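The guesthouse with the long breakfast

Published 2026-01-06

There is a bend in the road just before Pedorstead where the hedges drop away and you get your first look at the estuary, and it is worth pulling in for a minute if nothing is behind you. The guesthouse I had come to see is down the hill from there, on the left after the chapel. It is called Hernen, after the old name for the field it was built in, and its owner had told me on the telephone that if I reached the boatyard I had gone too far. I reached the boatyard.

She was very nice about it. She has run the house with her husband for the best part of two decades and would prefer that I left her name out, as she says the guests who matter know it already and the bank has it written down. We sat in the small lounge at the back, which has two armchairs, a great many jigsaws and a view of the washing line, and she poured tea from a pot that would have done for a cricket team.

I asked how they had come to be in the business at all, and she laughed and said they had come for a week's holiday and it rained. "We stayed in every night and talked, that was the trouble," she said. "If it had been fine we'd have been out walking and gone home none the wiser." The house was for sale at the time, with the bedrooms let to fishermen and one bathroom on the landing for everybody. They went home, argued through the whole of that winter, and rang the agent in spring.

The bathrooms were the first thing to be done. Every room has its own now, though the one belonging to the attic room is down a step and round a corner, and she makes a point of telling people so before they book. "I'd rather lose the booking than have someone find that step at two in the morning," she said. The bedrooms themselves are plain and very comfortable, with heavy curtains, good reading lamps and proper wool blankets folded at the foot of the bed for anyone who does not get on with a duvet. There are no televisions upstairs. There used to be, and when they were taken out she expected a row, and had precisely one letter, from a gentleman who then came back the following year and brought a radio.

Breakfast is what people write to me about. It begins at half past seven and goes on until eleven, which is unusual for a house this size, and I wanted to know how on earth they managed it. "Badly, at first," she said. "We had the nine o'clock finish like everybody else and I used to stand there looking at the clock with a tea towel, and people can feel that, can't they? They come down and apologise to you. On their holidays!" So they stretched it. Her husband does the early part and she does the late part, and they meet in the middle for a bacon sandwich. The bread is made in the house and the kippers are from along the coast. There is porridge all year round, even in August, for one regular couple and anybody else who fancies it.

I asked about money, a thing I always find awkward, and she was a good deal less awkward than I was. The new boiler, put in three winters ago, cost them 4000 pounds, and she can still tell you the exact afternoon the old one gave out, with every room taken and a christening party in two of them. The whole house can be hired for a private weekend at 745 pounds, outside the summer, with breakfasts included. She thinks that is probably too little. Her husband thinks so too, and says it more often.

They did try one of the big booking schemes for a season, and then a smaller one called Onent that a neighbour further up the hill had joined. She stuck with the second, mainly as there is a person at the other end who picks up the telephone. Even so, more than half the guests still ring the house directly or simply ask for the same week as they are leaving. The bookings are kept in a desk diary with a pencil on a string. She showed it to me, rather proudly, and then shut it quickly — there are notes in there about people, she said, only kind ones, who needs a firm pillow and who has stopped taking sugar.

December is quiet, and they close for most of it. They paint, they mend, they go and see her sister, and for one night they fill the house with people from the lane and cook for them. I wondered if she ever thought of closing for longer. "Every December," she said, "and then about a fortnight into January I start missing the noise on the stairs."

Dogs are welcome in the two ground floor rooms, and there is a resident one, an elderly spaniel by the name of Pal, who had been asleep under my chair the whole time without my knowing. He is allowed in the lounge and the hall and knows perfectly well that he is not allowed in the breakfast room. On the morning I left he was lying with his nose exactly on the threshold.

I had meant to stay one night and stayed 2, in the room at the front with the deep window seat, and slept with the window open both times in spite of the cold. You can hear the water at high tide, and the rigging at the boatyard if there is any wind. The village has a good pub and a less good one, a shop that shuts for lunch, and a path along the sea wall that takes an hour there and back if you don't stop, though I stopped a lot.

When I went to settle up she was already on the telephone to somebody, explaining about the step. She put her hand over the receiver and asked if I wanted the same room next year, and I heard myself say yes please, and could it be three nights. She reached for the pencil.

Hernen, Pedorstead, reopens at the end of the month. Children are welcome at any age and there is a cot. Parking is behind the house, and the turning is before the boatyard. 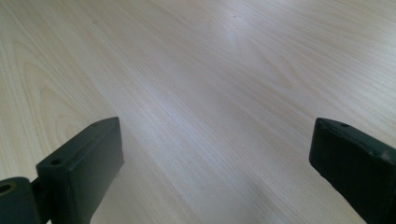

Pale wood grain, close up.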